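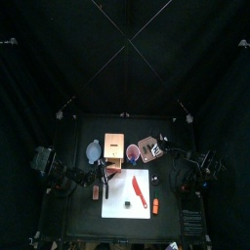
Two robot arms at the table, with kitchen items

From: Wuvwood list
Date: Wednesday, January 17, 2018
Subject: Re: [wuvwood-l] Paper length and the reading packs

Replying to the list as several people have written to me off it with the same questions. The earlier message is quoted in parts below.

> I sent a proposal in November for the river writing stream
> and have been told it is accepted, but the letter doesn't
> say whether the full paper has to be in before the
> conference or only afterwards for the volume.

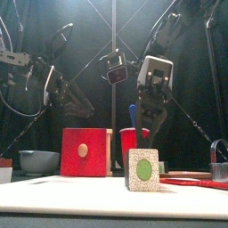

Maureen Tapley
Programme Secretary, Wuvwood Conference on Literature and Place

Before, if you are in a seminar stream. After, if you are giving a panel paper. River writing is a seminar stream, so the full paper is wanted in advance and goes to the other members of your seminar. The letters should have said so and the second batch will. We had 106 proposals this time and the letters went out from two different templates.

Seminar papers should be no longer than eight pages, double spaced, notes included. Please don't send a chapter and ask people to read from the middle. If you have a chapter, cut it.

> Also, is the 600 word summary the same thing as the
> abstract? I have already sent an abstract.

They are different. The abstract you sent was for selection and won't be printed. The summary goes in the reading pack, and should be written for people who are not in your stream and may not know the texts. Quotations count towards the 600 words and the title doesn't. Send it as plain text in the body of an email, with your name as you want it on your badge.
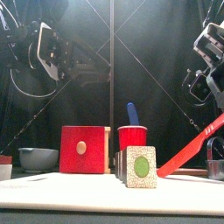

Both arms, black curtain behind

> Will there be a printed pack again? Last time I printed
> everything at home and then was handed a copy at the door.

There will be a printed pack for anyone who ticks the box on the registration form. If you leave the box blank you will get the file only. Those who registered before the box was added can write to me and I will add you by hand.

> Is the Nollik building the one up the hill? I use a stick
> and would like to know before I book.

Yes, Nollik is at the top of the hill, but only the opening reading is there. All seminars are in the Hattori Library, on the ground floor, and the panels are in Usik House next door, which has a lift. There is a minibus up to Nollik and back for the reading. It has five seats, so please ask for a place when you register if you need one.

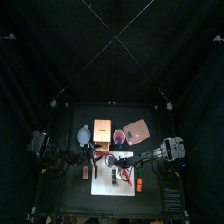
I have also been asked about withdrawn papers. If you find you can't come, tell your stream convener as well as me. A paper can be read by someone else in a panel but not in a seminar, where the point is to have the writer in the room to answer. We do have a short waiting list for both the river and the orchard streams and would like to use it.

Fees are the same as on the form. The lower rate is for students and for anyone without a paid post, and you don't need to send proof. Meals are separate and can be added later, except for the dinner, which has to be booked with your registration.

Please reply to me directly if it concerns your own paper, and to the list if others might want the answer.

MT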